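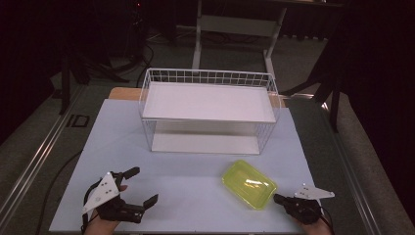 A white wire basket and a plastic tray on a pale blue tabletop.

My bank would like to know how it did. I had deposited a check, a job that took three minutes, and by lunch there was a survey with 21 questions. Would I recommend Presside to a friend? I have never recommended a bank to a friend. I'd like to keep the friends.

The dentist asks too, and so does the parking garage. My inbox holds 2,317 unread messages, and I suspect most of them want stars. I gave the garage four. It wrote back asking what went wrong.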